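Quick one on braiding a short length of rope from scraps and then keeping it from turning into a mess on the table. Written fast between other jobs, ask in the comments if a step is muddy.

## What you need

- Cord or yarn in two colors. I use beige plus something darker for the flecks
- Tape, any kind that peels off clean
- Scissors that cut. Not the kitchen pair
- A table you can leave alone for an evening
- Something heavy-ish for the far end (box of cookies, full bottle, whatever's there)
- A tablecloth with a grid or stripes if you own one. Free ruler

I got my beige from Plumeline, the darker stuff is leftover Mekside from a hat that never happened. Fuzzy yarn is a pain. Go smooth for the first one.

## 1. Cut

Decide how long you want the finished rope. Add a third. So for a rope as long as your table, cut strands a table and a third. Tight braiders add more, I've been caught out twice.

Cut 6 strands. Four beige, two dark. That makes three bundles of two: two bundles with one dark each, one bundle plain beige. You get flecks, not stripes. If you put both darks in the same bundle it zigzags down the whole thing. Looks fine, different rope.

## 2. Tie off the top

Line up the ends, overhand knot, pull it down hard. Tape the knot to the table edge. Two strips crossed. One strip WILL let go about halfway down and you'll lose your tension.

Leave a tail past the knot, as long as your thumb. You want it later.

## 3. Sort the bundles

Flat on the table, left, middle, right. Comb each with your fingers. If the strands are long, wind up the bottom of each bundle and put a rubber band on it so you're only dragging a little bit of yarn through every pass. Do this. I skip it every time and then spend ten minutes picking apart the tangle that builds up below your hands. The braid on top makes a mirror image of itself at the bottom, backwards, and it gets tight.

## 4. Braid

Right over middle. Left over middle. Repeat.

Pull out to the sides after each pass, not down. Pulling down gives you long loose crossings and a skinny rope. Sides gives you short fat ones. Keep the bundles flat if you can, a twisted bundle shows up as a lump.

Every so often, stop and lay it along the grid on the cloth. Count crossings per square. If the count drops you've gone slack, back up to wherever it changed. No shame in that, takes a minute.

Stopping for dinner? Tape across all three bundles right below the last crossing. Dont just set it down.

## 5. Finish the end

Couple of ways:

- **Knot.** Same as the top. Quick, bulky.
- **Whipping.** Wrap thin thread tight around the end 11 times, tuck the tail under, pull through. Neater. Takes practice.
- **Tape.** Fine for a practice piece. Red tape looks kind of good on beige.

If the cord is synthetic you can melt the ends, outdoors, carefully. Cotton no. Cotton burns.

Trim after finishing, never before. Ask me how I know.

## 6. Get the kinks out

New braid wants to curl back on itself. Lift it by one end, let it hang, let it spin till it stops. Then flip and hang from the other end. Still springy? Damp it a bit, stretch it out straight on a towel, weight on each end, leave overnight.

## 7. Loop in the middle? Don't yank

You'll get one sooner or later. Rope gets shoved aside and the next morning there's a snarl sitting right in the center with both ends looking innocent. Pulling the ends locks it.

Do this instead:

1. Clear space on both sides. Push bottles and boxes to the back of the table.
2. Find one loose end. Either one.
3. Push rope INTO the loop from both sides so it opens up. Feels wrong, do it anyway.
4. Spread the loop toward you, flat, so you can see which part goes over.
5. Walk the loose end back through, following the top strand.
6. Straighten from the middle out.

Heiðrún Vestergaard showed me step 3 and I haven't needed a fork to pry anything open since.

## 8. Storing it

Don't wrap it around your elbow, that puts a twist in with every turn. Figure eights over thumb and pinky, or big loose coils in a box. Short ropes I hang on a nail in the closet.

## Stuff that goes wrong

**Rope gets thinner toward the end.** You're tired and pulling harder. Take a break.

**Flecks all on one side.** A bundle flipped. Undo to there or live with it.

**Ran out of one strand.** Overlap a new one beside the old for a few inches, braid both in, trim the stubs after. Won't show much in the darker color.

**Lumpy.** Bundles twisted, or the yarn had knots in it from the mill. Check before cutting.

Flat four-strand version is comming in June, same yarn.

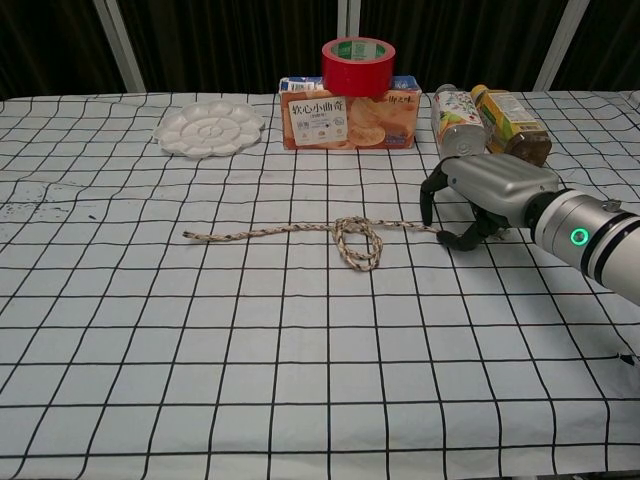 *Beige braid with the darker flecks, loop in the middle. See step 7.*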